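Small Things in a Box: notes on the set

Contents

What the set covers
The box
The items
How the items are named
Folder layout
Known gaps
Contact and credits

What the set covers

Small Things in a Box is a picture set of cosmetics, trinkets and small gadgets kept together in a shallow open box. It was put together for the Trululent sorting project, which needed pictures of the sort of clutter people keep on a dressing table or in a bedroom drawer. Version 2 has 219 pictures in 14 folders. Each folder is one layout of the box, and things get moved within a folder as well as between folders.

Most of the items are small enough to close your hand round. Several have curved or shiny surfaces, and a few have lids or caps that look quite different from the side than from the top.

The box

The same box is used in every folder. It is a MINISO one with a red floor and pale pink-lilac walls. The floor has a white curved arc and a white dot printed on it, and the shop name in white capitals. Depending on the layout, the name may be partly covered. Please do not label the printed shapes as items. Two people did this in version 1 and those labels have been taken out.

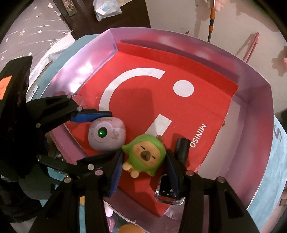 The walls are shiny and catch the light, so their colour shifts from pink towards lilac between one picture and the next. We have left the colours as they were. If you need them to match, correct against the red floor and leave the walls alone.

The items

The names below are the ones used in the label files.

capybara: small figurine in a green hooded costume, eyes closed, tan feet showing at the bottom.

my_melody: round or oval item in a pale pink or lavender shade, with "My Melody" in joined-up lettering. It has a circular centre. Bhavana Fernandes and Ciarán Lynch disagreed over whether to file it under gadgets or cosmetics, and it now sits under gadgets.

eyeshadow: grey square compact with rounded corners. The lid reads "novo" and "EYE SHADOW".

glitter_bottle: small glass bottle with a rounded brownish-red cap and silver and white glitter inside.

star_bottle: square clear glass bottle, dark navy inside, with tiny white stars.

black_cylinder: black, with a wider cap at the top.

amber_disc: round, amber-yellow. We kept the name plain on purpose, as people labelling it had called it four different things.

white_stick: short and white, cylindrical.

Not every item is in view in every picture. An item is labelled if any part of it can be made out, even where another item stands in front.

How the items are named

Names are in lower case with an underscore for a space. Go by shape and colour where the use of a thing is in doubt. A bottle is a bottle whatever is in it. Words printed on an item go in the text field exactly as printed, capitals included, and the direction of the print goes in the field after it. Use "up", "down" or "side".

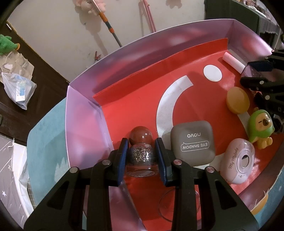
Glass needs a bit more care. Draw the outline round the whole bottle, base and cap together, and do not cut out the clear parts where the red floor shows through. Reflections and marks on the floor are not labelled. If you cannot decide between a glass base and a mark, put "unsure" in the notes field and Aravind Murthy will go through those at the next update.

Folder layout

pictures/ has one subfolder for each layout
labels/ has one text file for each picture, with the same name
items.txt is the list of names given above
changes.txt is what was altered after version 1

Known gaps

There is only one box and only one of most items, so a model trained on this set alone will learn the capybara very well and other figurines hardly at all. Star_bottle and glitter_bottle were swapped in 30 of the version 1 label files. These have been fixed, but anyone still using the old files should fetch the new ones. A set using a plain white tray is planned for February.

Contact and credits

Layouts by Meenakshi Kaimal and Obed Adjei. Labels by Bhavana Fernandes and Ciarán Lynch. Checking by Aravind Murthy. Corrections are welcome: please give the folder name and the picture name, and say which label is wrong.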